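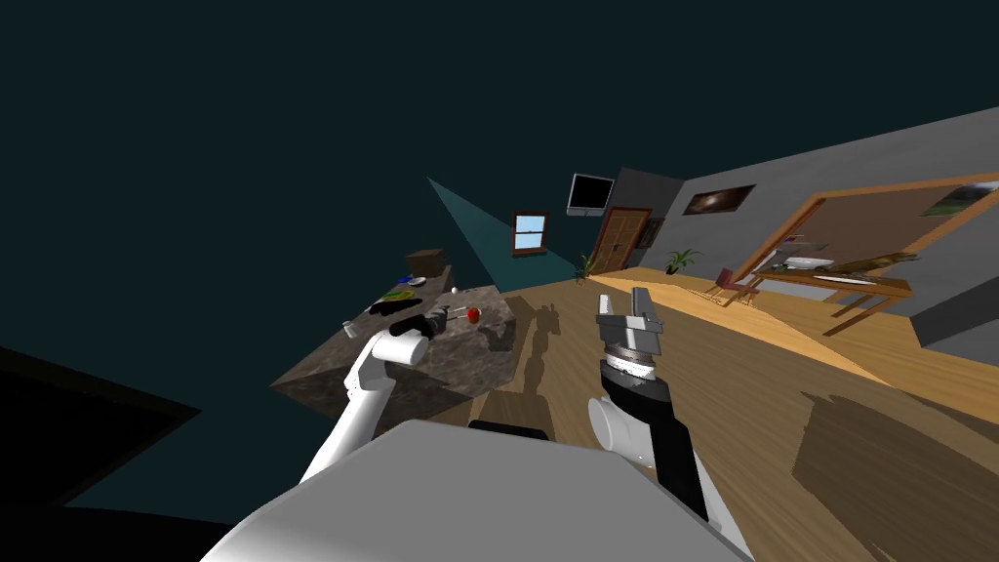 Attachment 1 – kitchen island, granite top, wood floor

Ticket status: Closed by customer
Category: Water softener / low flow / hardness
Unit: Dutska 900, installed in June

First message

Hello, and thank you in advance for reading all of this, because I do tend to go on. We have a Dutska 900 softener in the utility closet, feeding the whole house, and for the past few weeks the water at the kitchen tap has gone back to being hard. The glasses come out cloudy, the kettle has its old crust again, and my shampoo has stopped lathering (I have a lot of hair, so I notice these things!). The upstairs shower has also lost some of its push. The house was built in 1993 and most of the pipe is original copper, in case that matters to you.

What I have tried so far:
- Checked the salt. The tank was a little over half full, Pelonine pellets, the same kind we have always used.
- Set the clock again. We had a power cut and it was showing the wrong hour.
- Ran a manual regeneration overnight. No change in the morning.

The display shows no error code. I would be so grateful for any ideas.

Reply from Essien Water Support

Thank you for such a thorough message, it saves us a lot of back and forth. With no error code and plenty of salt showing, the first suspect is a salt bridge. That is a hard crust that forms partway down the tank and leaves a hollow underneath, so the tank looks full while the water below never touches the salt. Please take a broom handle and push gently straight down through the middle. If it stops and then suddenly gives way, you had a bridge. Please don't hammer at the sides, as the brine well is only thin plastic.

While you are there, could you tell us the hardness number set on the display?

Update from customer, 4:20 p.m.

Well, you were right about the crust! It took a fair bit of leaning, and then the handle dropped through all at once and I nearly went in after it. I scooped the big lumps into a bucket and broke up the rest. The hardness setting says 53, and I'm sure our installer from Collorcombe wrote a different number on the tag, but the tag has faded and I can't read it.

Reply from Essien Water Support

Glad you are still on dry land. A setting of 53 is a good deal higher than we would expect on town water. It won't cause hard water by itself, but it will make the unit regenerate far too often and eat through your salt. The power cut may have scrambled it. Your water company can tell you the right figure over the phone, so please enter that one and then run two regenerations back to back.

For the weak shower, look at the sediment filter ahead of the softener. Put the unit in bypass, close the main valve, press the red button to let the pressure off, and only then unscrew the housing.

Update from customer, 9:15 a.m.

New number entered, both cycles done, and the kitchen tap is lathering beautifully. The filter was the color of strong tea, poor thing. I put in a fresh one with a dab of silicone grease on the ring, and the shower is nearly what it was. There is still a small drip at the bypass valve, maybe a drop every minute, and I have a saucer under it.

Reply from Essien Water Support

Try moving the bypass lever back and forth a few times to reseat the seal. If it keeps dripping, the part you want is the bypass O-ring kit, and it fits without tools.

Update from customer

Saucer dry since last night. Happy to close this one, and thank you all so much for your patience with me.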